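Ticket: Budget line for gripper spares and simulation seats
Opened by: Keisha Bellamy, Druvinville site
Queue: Equipment planning
Status: Waiting on purchasing
Date: Wednesday, December 4, 2024

Hi all, and thanks for being so patient with me on this one. I know the equipment request was meant to be tidy before it reached you, and it very nearly was! The trouble is that the planning sheet keeps giving me a different total every time I open it, and I'd like to sort that out before Wullusholm signs off on their half.

What I'm seeing: the sheet has a line of $2000 for spare finger pads, and then the same $2000 again under consumables. If I delete one, the total drops by both. I tried it on my own computer and on the one in the front office (thank you for the loan of the chair) and got the same thing each time.

What I've tried so far:
Closed and reopened the sheet, no change.
Copied the lines into a fresh sheet, and the total came right until I added the Baptiste quote back in.
Asked Duvosus to resend their quote as a plain file. It arrived the same afternoon, lovely people, but the freight is still on its own page.

Update from purchasing: Keisha, both lines point at the same cell on the Baptiste tab. I've unlinked them. Could you confirm whether you want the pads as spares or as consumables? It changes which year they land in.

Reply from Keisha: Spares, please. And bless you, the total has behaved itself all morning. While I have your attention, could we talk about simulation seats? We asked for 7 and I think we can live with 5 until March, as long as the other two stay on the plan and don't quietly vanish the way the cable trolley did. The quote is good for 26 days, so there's a little breathing room.

Update from purchasing: Five it is, two deferred. Last thing holding this up is the finger style for the pad order. The form needs it filled in and I don't want to guess.

Reply from Keisha: The pad order should be for the parallel two-finger style, the same as we have in the simulation, and I've now put that on the form in the box beside the part number. You'll see the pair standing open with the light grey pads on their inner faces, and those inner pads are the piece I'd like priced, as a matched left and right. Please keep the fingers themselves on a separate line so Wullusholm can decide on those in their own time. Send me the revised total whenever it's ready and I'll sign it that day.
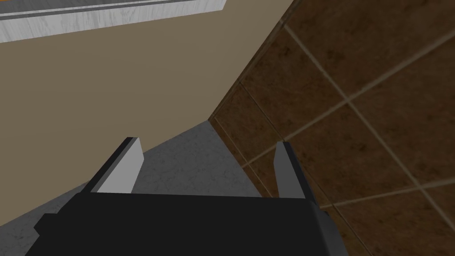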